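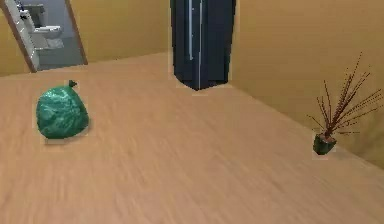

Room 44 in the Soltby set: open floor, bathroom doorway, tied bag and potted plant.

Home | Products | Test rooms | Licensing | Support | Contact

Print this page | E-mail this page

Soltby Room Set for household robot testing

The Soltby Room Set is a library of 500 simulated rooms for checking mobile robots against written house rules before they go into a real home. It is sold by Cellum and runs alongside the Zadden rule checker, which can be bought with it or added later.

Each room comes with a rule sheet. The sheet says what the robot may touch, what it must keep clear of, which doorways it may pass through and at what speed. The rules are plain text, one to a line, and can be edited by the customer. Changes are logged with the name of the person who made them.

What the rule sheet covers

Doorways. A bathroom is closed to the robot unless the task names it. In Room 44 the bathroom has no door panel in the opening, so the robot has to stop at the change of floor colour on the strength of the rule alone. Crossing the threshold with any part of the base counts as a breach, even if the robot backs out straight away.

Rubbish bags. A tied bag may be moved only when the task says so. It must be carried by the knot and must not be dragged. The robot slows down within reach of a bag and may not push it to make room for itself.

Plants. Leaves count as part of the plant for clearance purposes. A long-leaved plant takes up more room than its pot, and the clearance is measured from the leaf tips. Customers who measure from the pot will see breaches they did not expect.

Tall units. Cabinets and refrigerators are treated as fixed. The robot may not lean on them or use them to correct its position. If the task includes opening one, the swing of the door must be kept free for the whole of the action.

Open floor. An empty floor does not lift the speed limit. The limit on the sheet applies from wall to wall.

Running a test

Load the room, load the rule sheet, then set the start position. We recommend 2,000 runs per room for a first assessment, with the start position changed between runs. A shorter batch is fine for checking an edit to the rules.

The report lists every breach with the rule number, the time in the run and the position of the base. Near misses go on a separate page. Please do not add the two together when quoting results to a customer. Yesenia Ibarra wrote the reporting guide and it should be read before the first batch.

Known limits

Surfaces in the standard rooms are simple and some edges are coarse. They are meant for testing movement and rule keeping. They should not be used to judge how well a camera system picks out small items. The detailed rooms in the Figueroa pack are better suited to that work, and need a faster machine.

A clean report is not a safety certificate. The robot still has to be assessed against the standards that apply where it will be used, by someone competent to do it.

Revision notes

The April update rewrote the plant rule and brought the total number of test tasks to 2,022. Rule sheets from before the update will still load, but plant clearances should be checked by hand. Thanks to Fulgencio Arellano for sending in the logs that showed the old wording could be read two ways.

Licensing

One licence covers one site. Training copies are free to colleges on request. Ask for Tiziana Pagano for licences and Gergely Szekeres for technical questions. Support is open from 8.30 am to 5 pm.

Contact us | Copyright Cellum. All rights reserved. | Back to top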